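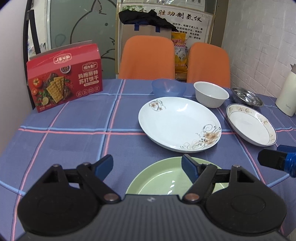
Carach changes how scheduled posts are published

Wed 12 January

Carach, the hosted blogging platform, has replaced the part of its software that publishes scheduled posts. The change applies to all blogs on the service and needs no action from most authors. Blogs that use a custom time zone, or that send new posts to a mailing list, should check two settings.

Until now, a scheduled post was stored as a draft with a publication time attached. A single job looked through all such drafts at fixed intervals and published any whose time had passed. On busy mornings the job could overrun, and posts went out late or in the wrong order. Carach's status page recorded 1,428 late posts in July, the worst month since the feature was added. Most were late by a few minutes. A smaller group was held until the following run and appeared almost 7 hours after the time set by the author.

Under the new arrangement each scheduled post has its own entry in a queue, ordered by time. When the time comes, the entry is passed to the publishing service, which builds the page, updates the archive and label pages, and then refreshes the feed. If any of these steps fails, the entry goes back into the queue and is tried again. After eight failed attempts the post is returned to the drafts list with a warning next to its title, and an email is sent to the blog's owner.

The order of steps has also changed. The old job refreshed the feed first, so that feed readers and mailing services could pick up a link before the page behind it existed. Readers who followed the link straight away were shown an error page, and some mailing services recorded the link as broken and left it out of the next message. The feed is now the last thing to be updated.

Publication times are now stored in universal time together with the name of the blog's time zone. Previously only the local time was kept. A post scheduled before the clocks changed, for a date after the change, could therefore appear an hour early or an hour late. Existing scheduled posts have been converted using the time zone in each blog's settings. Where no time zone had been chosen, the converter used the platform default, and the times shown in the editor may differ from those the author entered. They can be corrected by opening the post, choosing the time again and saving.

The second setting concerns email. Blogs connected to Zestov, the mailing add-on used by many Carach authors, have an option called "Send on schedule". With this option on, Zestov keeps its own copy of the publication time and does not wait for the feed. The copy is not altered if the time is later changed in Carach. Authors who often move their posts are advised to turn the option off and use "Send when published", which is now the default for new connections. Blogs already connected keep their present setting.

There is a limit of 700 scheduled posts per blog. Carach had no stated limit before, although the editor became slow to load when the list was long. Blogs already over the limit keep the posts they have but cannot add more until the number falls. Posts brought in through the import tool count towards the total if they carry a future date.

Themes are not affected, with one exception. Fjeld, a free theme with a "Coming soon" panel, reads the titles of scheduled posts from a list that the old job produced. The list is no longer made, and the panel will be blank until the theme is updated. Its developers have published a test version that takes the titles from the new queue. It can be installed from the theme's download page, but it replaces the whole template, and any changes made by hand to the sidebar or footer will need to be copied across.

The queue was tried first on blogs hosted at the company's Tarkau site, then extended to the rest of the service. The old job remains installed but switched off, and is due to be removed in the next maintenance release. Until then, support staff can move a single blog back to it on request. Requests should be made through the help form and should include the address of the blog, the title of one affected post and the time at which it was expected to appear.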